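Clokham Kart Circuit
Pre-Event Track and Pit Inspection, with comments
Round 3, July 2020
Inspector: Zoi Antoniadis
Accompanied by: Wim Jansen (clerk of the course)

Status codes: P = pass, C = pass with comment, F = fail, recheck before practice.

1. Track surface

1.1 Racing line free of loose aggregate: P
1.2 Joints and patches flush: C
Patch at Turn 4 exit has settled on the inside edge. Within tolerance. Measure again in November with the full resurfacing survey.
1.3 Lap length as licensed (2,190 m): P
1.4 Curbs secure, no exposed anchors: F
Two anchor heads showing at the Turn 7 apex. Grind and cap. Jansen to sign.
1.5 Drain covers locked: P

2. Barriers and run-off

2.1 Tire stacks bolted through and strapped: C
Straps at Turn 2 are faded by sun but hold tension. Replace at the next order.
2.2 Conveyor belt facing continuous, no lifted edges: P
2.3 Gravel raked to full depth: F
Turn 9 trap is compacted on the driver's right. Rake before first practice. 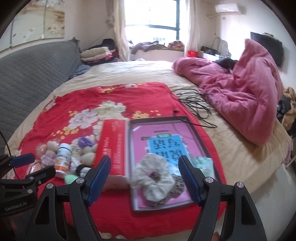 2.4 Debris fence mesh intact on the main straight: C
One panel, post 50, has a bent lower rail. The mesh is sound. Spectators are to be kept back from this panel until the rail is changed.
2.5 Access gates open outward and latch: P

3. Marshal posts

3.1 Full flag set at each post: C
Post 6 had no blue flag. Supplied from race control during the inspection.
3.2 Radio check, all posts: P
Post 8 is weak on channel 1 and clear on channel 2. Use channel 2 for the meeting.
3.3 Extinguishers in date, gauge in the green: P
3.4 Line of sight to the posts on either side: C
Hedge between posts 3 and 4 needs cutting. Benítez Grounds has been called.
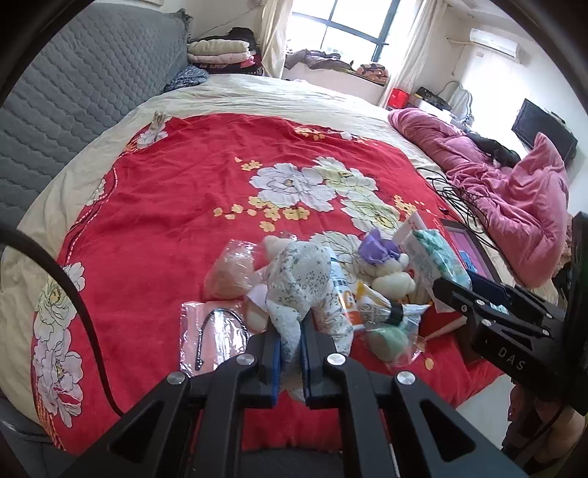

4. Pit lane and fuel area

4.1 Speed limit boards in place at entry and exit: P
4.2 Fuel stored in approved cans, lids closed: F
Ketska team had two cans open beside a running generator. Generator moved, cans closed. Emiliano Lagos spoke to the team manager. Recheck at scrutineering.
4.3 Spill kits stocked: P
4.4 Scale leveled and checked with the 120 kg test load: P

5. Medical

5.1 Ambulance bay clear, exit route unlocked: P
5.2 Doctor signed on: C
Dr. Macarena Cáceres signs on before practice. No karts on track until race control has her signature.

6. Rechecks

1.4 Turn 7 anchors: capped, accepted. W. Jansen
2.3 Turn 9 gravel: raked, accepted. W. Jansen
4.2 Fuel area: open. O. Ledesma to recheck at scrutineering and enter the result on the Humar log sheet.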